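Mar 23, 2024

Floors, walls and a very sore back

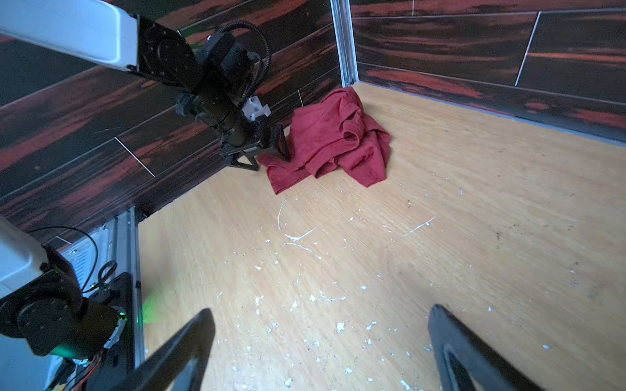
Morning

Woke at stupid o'clock thinking about wood again. I've now got 4 samples propped against the radiator and I still can't choose. I did go right off the pale oak for a while (too much like a dentist's) but I'm coming back round to it, especially with something really dark on the walls. Black with a bit of rusty red in it, that's what I keep saving pictures of! My sister thinks it'll be like living in a cigar box. She may have a point, but the hall is tiny and dingy anyway, so why not go the whole hog?

Tranero quoted me £866 for the hall and the landing, fitting included. Soredano came in at £479, but then I read the small print and that's without underlay, without skirting and without anybody turning up to do it. So I'm back to square one, with a biscuit.

Afternoon

Walked down to Plellitz for the paint charts and came home with a fern. I know. It was reduced and it looked sorry for itself. It's on the bathroom windowsill now and already dropping bits in the sink.

Then I had a go at the old carpet on the stairs. Whoever laid it must have used over 1000 staples, I swear, and every one of them wanted to stay put. Got five steps clear before my back said no. There's a lovely bit of green lino underneath on the bottom two, all cracked, and I've kept a square of it in the kitchen drawer for no good reason.

Evening

Noodles from Uchida, eaten standing up as the chairs are full of coats. Had a long bath and didn't think about skirting boards for nearly an hour.

I want it all done by June, when Mum comes to stay. Must ring Tranero back and ask if they'd knock a bit off if I do the stairs myself. Also need milk, and plasters.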